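How to Quiet an Echoey Room With Homemade Sound Panels

If you've ever clapped your hands in a bare room and heard that nasty little zing come back at you, you already know why I love this project! Soft panels on the walls and overhead make a bigger difference to how a room feels than a new coat of paint ever did for me, and you can build them with a saw, a stapler and a free weekend.

First, do the clap test. Walk around and clap once every few steps, and listen for spots where the sound flutters or rings. Mark those spots on the wall with painter's tape. Corners and long bare walls are the usual troublemakers, but I've been surprised more than once (my worst spot was right over the desk, where I take all my calls).

What you need for each panel:

Four lengths of straight, dry lumber for the frame
One mineral wool batt, 2 inches thick
Breathable fabric, cut 10 inches larger than the frame in both directions
Wood glue and corner screws
A staple gun and plenty of staples
Gloves, long sleeves and a dust mask

Cut the lumber so the batt fits inside snugly without being squashed. Glue and screw the corners, check that they're square, and leave the glue alone overnight. I know, I know, you want to keep going. Go make dinner.

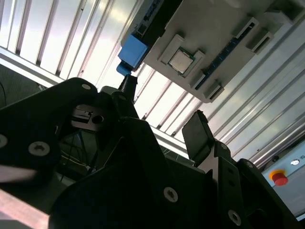
Fabric comes next, and this is the fun part. Hold it up to your mouth and blow: if you can feel air on the other side, sound will get through too. Lay it face down, set the frame on top, drop in the batt, and staple the middle of each side before you work out toward the corners. Pull it snug like a bedsheet. Before you settle on a color, look up, especially if you have a bright, slatted ceiling like the one in the photo, where a dark panel would really stand out. I'd go with an off-white there and run the long side of the panel in line with the slats. Pleat the corners the way you'd wrap a present, then trim whatever is left over.

Hanging wall panels is easy. Two D-rings and two screws into studs will do it, and a scrap of wood behind the bottom edge keeps the panel parallel to the wall. That small air gap helps with lower sounds as well, so don't skip it!

Overhead panels need more care. Find the joists and screw your eye hooks into solid wood, never into trim or thin boards. Hang the panel on four short lengths of chain and get a friend to hold it level while you clip them on. My friend Mpho Swanepoel did this for me on a stepladder and only complained twice.

Start with the taped spots, then clap again before you make more. I had planned on 18 panels for my place and stopped at 10, and the leftover batts went inside the closet door, where they do a lovely job of muffling the water heater.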